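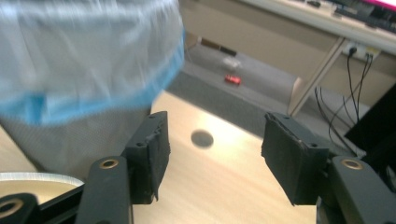 Open gripper over the table, bin bag at the left.

Search this site... Go

# Drarnus Small Chores

Data card, version 2. Last changed 28 February 2022.

## What this set is for

With this data we want to answer one plain question: can a machine already do the small chores of a home or a workshop kitchen? Our answer for the moment is "some of them, slowly". The set is made for people who train arm policies from human demonstration and need tasks that are boring and close to real life. It was recorded by the Akyol group in Zumircombe.

## Contents

The release has 78 episodes of table clearing. Each episode is one person working with two hand-held grippers. The views are:

- one view from each gripper, close to the fingers
- one view from the head

The two kinds of view are very different. From the gripper you see the pads and the things very near to them, and anything which moves fast becomes blurred. Please do not judge the task only from this view.

## The emptying task 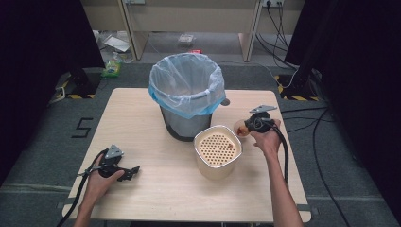 Emptying a small vessel is the chore where our policies are weakest. Grasping is mostly solved for us, but pouring or tapping out the rest needs a good feeling for the angle, and our grippers have no force sensor. The thing to be emptied is also hard for the eye: the cup in the right gripper is translucent, with a reddish-brown residue in it, and it is held close to a container whose lid is full of small holes. Our detector often confuses the border of such a cup with the background. If you have a better detector, use it before you start the training.

The bin liner gives a second difficulty. A thin bag changes shape with every touch, and a policy which learned one fold of the bag can fail with another.

## Results until now

We trained the Brindoler baseline on the full set and ran it 50 times on the emptying task. It finished 7 runs without help. We count a run as finished only when the vessel is empty and is put down again standing.

## Known limits

- One room only, so the model may learn the room.
- No liquids in large quantity.
- Labels of the start and end of each action were made by hand and can be late by a few frames.

## Contact

Samira Majali answers questions on the labels and the file format. Please write the episode number in your message. Corrections to the labels are welcome and will go into the next version.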